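Home | Kitchen | Cleaning | Pantry | Lunches | About

Packing lunches ahead without the sad, soggy bread

2025-07-27

72 shares | 2 comments

I used to make sandwiches at seven in the morning with one shoe on, and I do not recommend it. These days I do the whole lot the night before, and they hold up fine as long as I stick to a few habits.

Start with the bread. A day-old loaf is your friend! Fresh bread squashes when you cut it and soaks up everything you put near it. I get mine from the Soltani bakery in Puvville, the plain white tin loaf, and leave it in its bag on the counter overnight before I touch it. Butter goes right out to the edges, on both slices. Mayo won't do the same job, so if you like mayo, put it in the middle with the chicken or egg.

Tomatoes get sliced and left on a paper towel while I do everything else. Cucumber too. Lettuce needs to be properly dry (I roll mine in a clean dish towel and give it a squeeze), and I keep it between the cheese and the meat where it can't touch the bread.

For cutting, use a bread knife and let it saw. Wipe the blade between sandwiches or you'll drag mustard through everybody's lunch. Then wrap straight away, nice and snug, with the seam underneath.
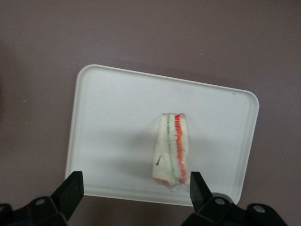

A wrapped wedge standing up on a white tray.

Trays have made a big difference in my fridge. I had 2 old Zedel ones sitting in a cupboard for years, and now one holds lunches and the other holds cheese and leftovers. The whole tray slides out, you grab what you want, and it slides back in. A rim is handy for drips. Wash them in warm water with a spoonful of baking soda if they start to smell of onion.

My egg filling, for anyone who asked: hard-boil the eggs, cool them all the way down, mash with a fork, then add mayo, chives and lots of pepper. Let it chill before it goes anywhere near bread. I make it in a 400 ml Skivance tub and use it up by the next day.

Oh, and pack an ice pack. Always.

Share | Print | Save

Comments (2)

PicklesFirst: The paper towel thing for tomatoes works for pickles too. I've been doing it since May and my rye stays nice and firm.

mornings_are_hard: Do you butter the bread for peanut butter and jelly as well? I put peanut butter on both sides and the jelly in between, and it travels pretty well.

Previous | Next | Back to Lunches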